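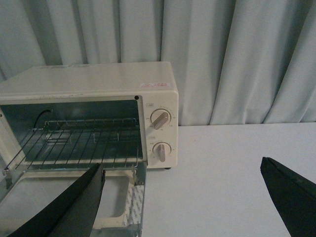
5 min read

Section 3. Door contact faults on the toaster oven task

3 Oct 2018 | By the Wemach bench team

Overview | Set-up | Faults | Recovery | Parts

Read this section before you run the rack task on an Oltby arm with the Gikier two-finger gripper. It covers the fault where the arm leans on the lowered oven door and keeps going. The controller is supposed to catch this. On our bench it did not catch it reliably, and the steps below assume that it won't on yours.

What the fault looks like

The arm moves in toward the wire rack with the door fully down. From the wrist camera, the left fingertip passes over the door on its way to the front of the rack. If the approach is a little low, the finger or the underside of the gripper meets the door. The door is hinged at the bottom and has some give, so the load builds slowly and the arm follows the door down. No alarm sounds. Parisi, the task software, goes on showing "Approach" in green.

The Parisi release notes from September say contact detection was "improved for compliant surfaces." We logged 5 door contacts after installing that release. The controller stopped the arm in 2 of them. The other 3 were ended by a person pressing the stop button. Maybe it is an improvement over the old version, but it is not something to put your hand behind.

CAUTION: Do not reach into the oven or steady the door while the arm is powered. A paused arm is still powered.

CAUTION: Run this task with the oven unplugged. Check the plug itself. The knob positions seen through the wrist camera are not proof of anything.

3.1 Before the first run

1. Press the stop button and confirm that the arm brake engages. You should hear it.
2. Pull the oven plug from the outlet and lay it where the operator can see it.
3. Lower the door by hand until it rests fully open. A door left partway down will be hit on the first approach.
4. Push the rack back to its normal seat. If it slopes toward the opening, take it out and reseat it.
5. Look for anything loose near the opening, such as cords or tape along the door edge. Clear it or secure it. The planner has no model of either one.
6. Open the gripper from the hand controller and look at both fingertips. Replace a tip that is chipped or turns in its mount.
7. Release the stop button and set arm speed to the lowest value.

NOTE: The Oltby quick start card skips step 4. With the rack out of place, the height check in 3.2 gives a result that looks fine and is wrong.

3.2 Checking the approach height

The auto height routine in Parisi takes one reading at the front edge of the rack and trusts it. Thin wire is a poor target, and we have seen the routine pick up the cavity floor instead -- it then reports success. Check it by hand.

1. Jog the arm to the pre-approach point, outside the lowered door.
2. Jog forward slowly until the fingertips are above the door. Stop there.
3. From the side, check the gap between the lowest part of the gripper and the inner face of the door. You want at least 2 cm. Measure it with a gauge block. The camera view flattens this distance badly and is no use for judging it.
4. If the gap is smaller, raise the approach point and go back to step 1.
5. Save the height under a new name. Saving over the default has lost settings for us after a restart.

3.3 If the arm presses on the door

1. Press the stop button. Do not use Pause on the screen.
2. Leave the arm where it is. Do not pull the door out from under it, as the arm can drop when the load comes off.
3. Clear the fault screen, if there is one. Often there isn't.
4. Stand back, release the stop button and jog straight up until the gripper is clear.
5. Jog back away from the oven. "Return Home" takes its own path, and we don't use it near an open door.
6. Press the stop button again, then inspect the hinge arms. Open and close the door by hand. It should move evenly and lie flat when open.
7. Check both fingertips as in 3.1.
8. Repeat all of 3.2 before the next run, even if nothing seems to have moved.

NOTE: Export the log before you restart. Parisi clears the force trace on restart, and Gikier support will ask for it.

3.4 Settings we tried

Lower force limit: stops the arm earlier, but also trips when a fingertip brushes the rack. Usable if you can put up with false stops.

"Soft Contact" mode: no clear difference. We leave it off so there is one less thing to rule out.

Slower approach: helps, mostly by giving the operator time to get to the button.

Oltby has closed our report on this fault as a set-up error. Our set-up followed their guide, so we have sent the force traces back and asked them to look again. Until there is an answer, keep one person at the stop button for every run with the door open.

Continue to Section 4, Fingertip replacement

Contact the Wemach bench team | Copyright Wemach 2018 | Back to top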